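### 3.2 Iluminación natural y textiles de ventana

Las mediciones se realizaron en 12 viviendas del distrito de Pemer durante el mes de enero, siguiendo el protocolo Grokamlow. En cada estancia se instalaron 2 luxómetros, uno junto al vidrio y otro a 40 cm de la pared opuesta. Se obtuvo el 98 % de los registros previstos. La Figura 2 corresponde a una ventana con cortinas blancas largas. 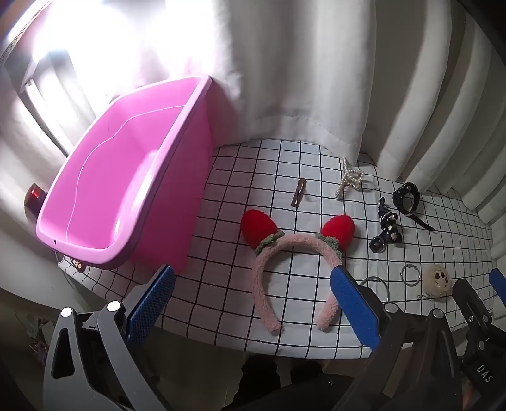 **Figura 2.** Luz diurna a través de cortinas blancas.

¿Qué variable explica mejor la uniformidad lumínica de la estancia?

La densidad del tejido, por encima de la orientación de la fachada.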